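3.2. Le meuble bas dans les logements de Grirville

Il faut ici revenir un peu en arrière, et le lecteur voudra bien nous pardonner ce détour. Lorsque nous avons commencé à fréquenter les habitants de Grirville, au mois de mai, nous pensions travailler sur la cuisine et sur elle seule : les gestes, les recettes transmises, les heures de repas. Or nos hôtes nous ramenaient sans cesse à la table, et bien souvent à l'histoire de la table, racontée avec une tendresse que nos grilles d'entretien n'avaient guère prévue. Felicidad Macaraeg, qui a mené la plus grande part des visites, notait déjà dans son carnet que l'on nous parlait du plateau « comme d'un parent un peu âgé, dont on ménage les humeurs ».

Le corpus réuni pour cette enquête compte 423 récits, dont 200 recueillis à Grirville même et les autres à Prunow, où l'habitat est plus récent et les pièces plus étroites. Dans les deux communes, le bois clair l'emporte largement dans les préférences exprimées. On le dit gai, on le dit facile à vivre, on lui reconnaît surtout le mérite de laisser voir la veine, et plusieurs de nos interlocuteurs ont suivi celle-ci du doigt pendant toute la durée de l'entretien – geste que nous avons fini par attendre avec un certain plaisir.

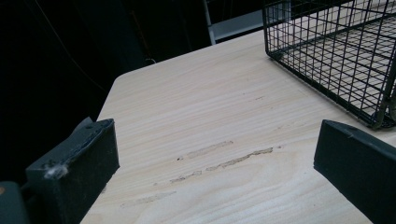

Figure 2. Plateau de table en bois clair, à veinage ondulé et angle arrondi.

La question de l'angle mérite que l'on s'y attarde. Les familles avec de jeunes enfants évoquent volontiers l'arrondi comme une précaution, mais les personnes seules y tiennent tout autant, et leurs raisons sont d'un autre ordre. Une ancienne couturière de Prunow nous a longuement expliqué que l'étoffe glisse mieux sur un coin adouci, et qu'elle avait refusé, au moment de son déménagement, une table bien plus belle dont les arêtes accrochaient le fil. D'autres parlent du passage entre le mur et la chaise, de la hanche que l'on cogne le matin, du plateau que l'on contourne dans le noir sans y penser.

Reste l'entretien de la surface, sur lequel les avis se partagent avec une vivacité qui nous a surpris. Les uns cirent, les autres s'en tiennent au chiffon humide et tiennent la cire pour une coquetterie. Nous avons rapproché ces déclarations des 800 fiches de l'inventaire Clesero, établies une génération plus tôt : la cire y domine nettement, tandis que le chiffon n'y apparaît que dans les ménages les plus jeunes. Ce glissement rejoint les observations faites à Tan sur les sols et les escaliers, dont nous traitons dans la section suivante.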